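Bench notebook, gripper cell 2
Monday, November
Entry by Naledi Rampersad. Read over by Wayne Lambert before filing.

Fault: right finger hits the object on descent, simulated bin pick

Carrying on from last week's page. Short version for anyone who only reads the top: the simulated gripper has been coming down with one finger on the object instead of beside it, and the run logger has been calling a lot of those good picks. The safety part is that the same pose code is loaded on the real arm. The real arm is tagged out until this is closed. Tag is on the disconnect, key is in the drawer with my name on it, and Brenda Garrido has the second key.

What happened

The overnight batch finished with 3,472 attempts logged. Nahuel came in first and saw that the pick rate was higher than anything we have had, which made him suspicious enough to open the contact force file before telling anyone. The force trace on the right finger had a spike before the close command in a large share of the attempts. There should be no contact on either finger until close is sent. The left finger trace was flat where it should be flat.

He pulled a sample of 16 attempts with the spike and stepped through them one tick at a time. Same pattern in all 16. The arm comes down, the right finger touches the top edge of the object, the object shifts or tips, the fingers close on whatever is between them, and the lift check passes if anything is more than the set height off the floor. The lift check does not care how the thing is held.

On the real arm that would be a crushed item at best. With the canned goods it would be a finger pad driven into a steel rim at approach speed. The Bistside fingers are rated for side load and we have never tested them end-on. Branwen asked whether the wrist would have tripped first. I don't know. The wrist trip limit was raised in the summer to stop nuisance stops with the heavy items and I can't find a note of what it was raised to. Separate action on that, see the end.

Setup at the time

Simulator: Skaltano, the build we have been on since the move.
Arm and planner: same config as the real cell.
Hand camera: looking down past the fingers into the bin.
Fingers: Bistside pair, dark pads, white mounts.
Bin: plain brown box, one object per attempt.
Objects: the grocery set, cans and cartons, scanned labels.
Lighting: one strong directional light. This was new. Branwen added it so the shadows would look more like what we get by the window in the afternoon.
Grasp proposal: Pokix, weights unchanged.

What we ruled out first

Finger geometry. I thought the collision shape might have drifted from the visual shape when the mounts were remodeled. Loaded both, overlaid them, no offset worth mentioning. Took most of the morning.

Camera calibration. Wayne checked the hand camera transform against the file for the real cell. Identical to the last digit, as it should be, one is copied from the other.

Planner. Replayed the same target poses with the object deleted. The arm goes exactly where it is told. So the target is wrong and the motion is right.

Random seed. Nahuel reran 15 of the spike attempts with new seeds. The object lands in slightly different places, the error stays on the same side. The target is always pulled left of the object's true center, as seen from the hand camera, which puts the right finger over the can or carton.

That last one was the first useful thing we learned all day.

Looking at a pre-grasp view

After lunch we stopped reading traces and looked at the hand camera views at the hold point, before the final descent. Wayne picked one with a can of SPAM in it and put it up on the big monitor. I had been treating the view as an input to a network and had not really looked at one since the light was changed.

The can is over on the right and the finger on that side already covers part of the label, enough to cut into the last letter of the name. The gap between the fingers has nothing standing in it. What it does have is a shadow from the gripper itself, low in the middle of the floor, a rounded shape on a narrow stem. Wayne said it looked like a light bulb and that is what we have been calling it since.

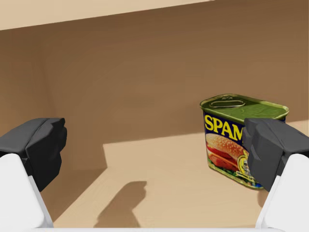
Working theory

The grasp proposal is giving weight to the gripper's own shadow. The shadow lies between the fingers, left of the can. If the segmentation takes it as part of the object, or as a second object touching the first, then the center of the combined blob is left of the can's center. The grasp target moves left with it, and the right finger comes down on the can. That fits the direction of the error in the replays.

It also fits the timing. Before the light change the shadows in the sim were so faint they may as well not have been there. I went back and ran the old lighting on the same seeds. Spikes dropped to a handful, and the ones left are tall cartons leaning on the wall, a known problem with its own page.

Branwen wanted it on record that the lighting change was discussed and approved, and it was. I approved it. It did what we asked of it. We had a weakness in the proposal step and the softer light was hiding it.

Test of the theory

1. Shadow off, light on. Renderer lets us turn off shadow casting per body. Turned it off for the gripper only, left it on for bin and object. Ran 1,000 attempts. Early contact on the right finger nearly gone.

2. Shadow on, light moved to the other side. Gripper shadow now falls the other way. Early contact comes back, this time mostly on the left finger. I would call that as good as proof.

3. Shadow on, mask dumped to file. Nahuel wrote out the segmentation mask for the set of 16. In most of them the light bulb is in the mask, in full or in part. In a few it isn't, and there the target is still off, by less. I have no explanation for those few. Nahuel thinks the depth fill is smoothing over the shadow edge. He may be right, we haven't looked.

Why the logger missed it

Three things let this through and none of them is the network's fault.

The pick check only looks at height. An object hanging by a corner counts the same as one held square.

The contact force file is written but nothing reads it. It was put in for the Magalhães demo and left in place. If Nahuel hadn't been curious about a good number we would have moved the weights over to the real arm on Wednesday's slot.

The overnight report shows pick rate on the first line and everything else on the second page. I have stopped turning to the second page. I suspect I am not alone.

Changes made today

Early contact is now a hard fail in the sim. Any force on either finger before close is sent ends the attempt and logs it as a collision, whatever happens afterward. Wayne wrote it, I tested it with a block placed directly under each finger in turn. Both caught.

Same check added to the real arm's controller as a stop, not loaded yet. It needs a threshold above the noise of the finger sensors and we can't measure that with the arm tagged out. Brenda will supervise a powered test with the arm parked high and the bin removed, guard closed, one person at the stop button and doing nothing else.

Report now prints collisions next to pick rate on the first line.

Last night's batch is marked bad in the index. Please don't train on it. I left the files where they are because the masks are useful for the fix.

Not changed

The light stays as it is. Brenda asked if we should go back to the old one so the schedule holds. The real cell gets sun on the floor of the bin for part of the day and the gripper throws a shadow there too. I walked over and held the desk lamp up to the guard – the shadow lands between the fingers there as well. Going back would only move the trouble to the hardware.

Open items

Nahuel: mask out the gripper's shadow from the known pose and light direction, sim only, as a stopgap. Then look at the depth fill in the odd cases.

Branwen: random light direction per attempt, so the network sees the shadow in all positions and can't lean on any one of them. Needs a retrain. She estimates roughly 15 hours on our machine if it is left alone.

Wayne: find out what the wrist trip limit is set to now, write it on the cabinet door and in this book. If there is no good reason for the current value it goes back to the factory one.

Naledi: end-on load question to the finger supplier. Also replace the height-only pick check with one that looks at object pose relative to the palm. Have asked Wayne to review since I wrote the old one.

Brenda: holds the tag. Arm stays out until the wrist limit is known, the early contact stop is tested on hardware, and a clean batch has been run with the moving light. All three, no partial release.

Added 5:40 p.m.

Wayne found the wrist limit. It is set at the top of the allowed range, no name against the change. He has put it back to factory and written it on the door. The heavy items will probably trip it again and we will deal with that when the arm is back. Branwen's retrain is queued behind the rerun – please leave the machine alone overnight.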